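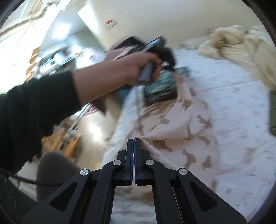 Why do we test a gripper on cloth before we test it on anything else?

Because cloth is the quickest way to find out what a gripper can't do. A wooden block has the same shape each time you reach for it, so a poor pair of jaws can get by on a good day, while a bedsheet or a shirt gives the jaws something new to deal with at every try.

Contents Previous Next Glossary Index

Chapter 4
Choosing Between Grippers

If you have worked your way through the first three chapters, you already know how a gripper opens and closes, how the force gets from the motor to the fingertips, and how to read the data sheet that comes in the box. All of that is useful, and I hope you will keep going back to it. But sooner or later you will have two grippers on the bench in front of you, both of them decent, both of them within your budget, and you will have to say which one is better for the job. This chapter is meant to keep you company while you do that.

We will be comparing the Pudbridge and the Besbridge for most of the chapter. Both are parallel-jaw grippers with padded fingers, and on paper you would have a hard time telling them apart (I certainly did, the first time I laid the two sheets next to each other!). They come apart quickly once there is fabric involved. A narrow jaw tip can catch a small fold and lift it into a peak, and a soft pad can keep hold of it, but the same tip may pinch two layers when you wanted one. You will meet that trouble again and again, and Section 4.2 is given over to it entirely.

The trials we will study come from the Drumum set, which holds 528 attempts at picking up, pulling and folding household cloth. I have kept 200 of them for the exercises. Some were made on a workbench and others on an ordinary bed, with the bedding left in whatever state it was in, and I would ask you to spend a little extra time with the second kind. A printed blanket on a printed sheet is hard on a camera, too, and a good many failures that look like the fault of the jaws begin with a controller that was told the wrong place to go.

When we come to scoring, we will use the Ziółkowski sheet, a plain one-page form with a row for each attempt. You write down where the jaws closed, how many layers they held, and whether the cloth stayed put while the arm moved. It takes some getting used to, and your first page or so will probably be a mess, as mine was. Please fill it in by hand anyway, at least until the end of Section 4.3, and fill it in while the trial is still fresh in your mind.

Before you start, make sure you are comfortable with grip force (Chapter 2) and have a pencil and two pieces of cloth nearby, one thin and one thick. The first exercise asks you to pick up each of them between a finger and thumb, slowly, and to write down what your fingertips did just before they closed.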